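Last updated: December 5, 2024

Reading room opened late, so started on the trial sheets in the afternoon only. Carton 2 of the Wuvard papers, as ordered. The contents list says "hull tests, correspondence, misc." and the order inside does not match it. Correspondence comes first, then a bundle of propeller drawings with no cover sheet, then the hull tests, then the June trials at Pleltberg, which are what I came for.

The question is still the one from last month. The printed history of the Pleltberg slipway says the first Wuvard flying boat failed to leave the water in June for lack of engine power, and that the fault was cured when the Treton engine replaced the Brandes. Every later account repeats this. I have never seen a source given for it. If the Brandes was short of power, there should be a bench figure and a figure from the trial, and the two should differ by enough to matter.

Bench sheet found. One page, typed, signed with initials I cannot read. Output 335 horsepower at 1,405 revolutions per minute, oil pressure normal, no remarks. Ink note in the margin: "as ordered." So the engine left the works giving what the contract asked for. The contract is in the other carton and I should check the wording again before I rely on that.

Trial sheets are less good. They are carbon copies and the last column has faded on most of them. What can be read: wind direction, state of water, fuel load, speed at which the hull came up onto the step, speed at end of run. Engine revolutions are entered on three of the sheets and left blank on the others. On all three the figure is below the bench figure, but a fixed-pitch propeller at low forward speed will always hold an engine down, so this says nothing about power until I know the pitch. That makes the loose propeller drawings worth a proper look. Two of them have a Brandes stamp. The third has no stamp and shows a coarser pitch in a different hand.

The interesting column is the one for the hull. On each run the boat came up onto the step and then stayed there. Speed rose slowly and stopped short of 90 kilometers per hour. The pilot's remark, repeated with small changes, is that the hull "holds" and that pulling back on the stick makes no difference. A hull that will not unstick is an old problem and power is only one of the causes. The step may be too shallow, so that air does not get in behind it. It may be too far aft, which stops the boat from rocking back to its flying angle. Or the afterbody may be too flat and drag through the wake.

The general arrangement drawing dated before the trials and the one dated after them are both in the carton. I laid them side by side and measured with the paper scale, allowing for shrinkage by checking against the drawn scale bar on each. The step is deeper on the later drawing. It has also been moved forward, by less than I would have guessed. The keel line of the afterbody is raised. None of this is mentioned in the printed history. The Treton engine appears for the first time on the same later drawing, so the hull and the engine were changed together, and the successful flight afterward cannot be credited to either one on that evidence alone.

Asked the desk whether the drawings could be copied at full size. They can, with a form. Filled out the form. Copies go by mail and the wait is not stated.

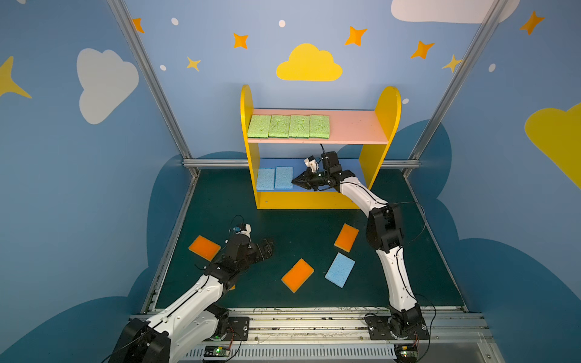 Sponges on the yellow shelf, green above and blue below.

Ilham Berrada called in the early evening about the weights. She has been through the Treton sales booklet and the Brandes maintenance manual and has dry weights for both engines. The Treton is the heavier. Her point is that a heavier engine in the same mount, above and forward of the step, shifts the center of gravity forward, and this would have made the unsticking worse if the step had stayed where it was. That fits with the step being moved forward on the second drawing. It may be that the draftsman moved it purely to follow the center of gravity, and that the increase in depth was the only real correction. I had not separated the two. She wants to run the moments with the fuel load from the trial sheets, and I read her the numbers over the phone. She read them back. One was wrong, my error, a seven taken for a one. I went through the rest again afterward from my photographs and they agree.

We do not agree about the third propeller drawing. She thinks it belongs to a later machine and was put in the wrong carton. I think the pitch is too close to what the June trials would need for that. No drawing number, so no way of settling it from the sheet itself. Paper type is the same as the Brandes sheets as far as I can judge by touch, which is not evidence.

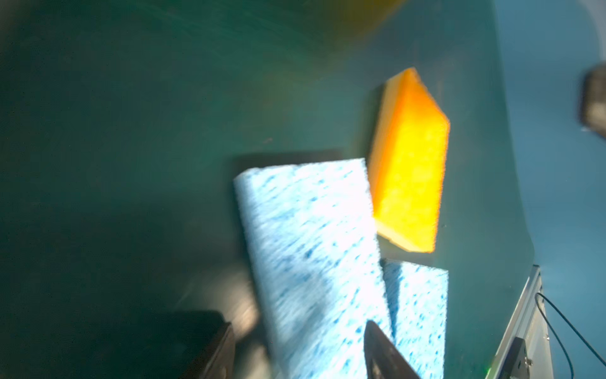

Orange sponge, light blue cloth.

Wrote to Unathi Ndlovu with three questions:

1. Whether the Pleltberg harbor log survives for June, and if it gives wind speed. The trial sheets have direction only.
2. Whether the crane book for the slipway is still with the log. If the boat was lifted between runs there may be a weight, and a weight would fix the loading better than anything in the Wuvard carton.
3. Who wrote the chapter on the slipway trials in the printed history. The book names an editor and no chapter authors.

Also asked for the spelling of the pilot's name, which I have in two forms. Will leave it blank in the draft until I hear.

Changed the draft section heading from "Loss of power" to "The June trials." Took out the sentence that began "The underpowered Brandes engine" and put in the bench figure with its reference. Left the paragraph on the Treton as it is for now, with a note in brackets that the hull was altered at the same date. The table of runs has a new column for propeller, filled with question marks.

To do: contract wording on engine output. Water temperature, if anyone recorded it, probably not. Find out if Wuvard used the same step depth on the second boat. There is a photograph of the second boat out of the water in the Treton booklet, taken from the side, and Ilham thinks the step can be scaled from it using the wheel of the beaching trolley. I would want the trolley drawing first.

Carton 2 is held for me until the end of the week. Pencils need sharpening.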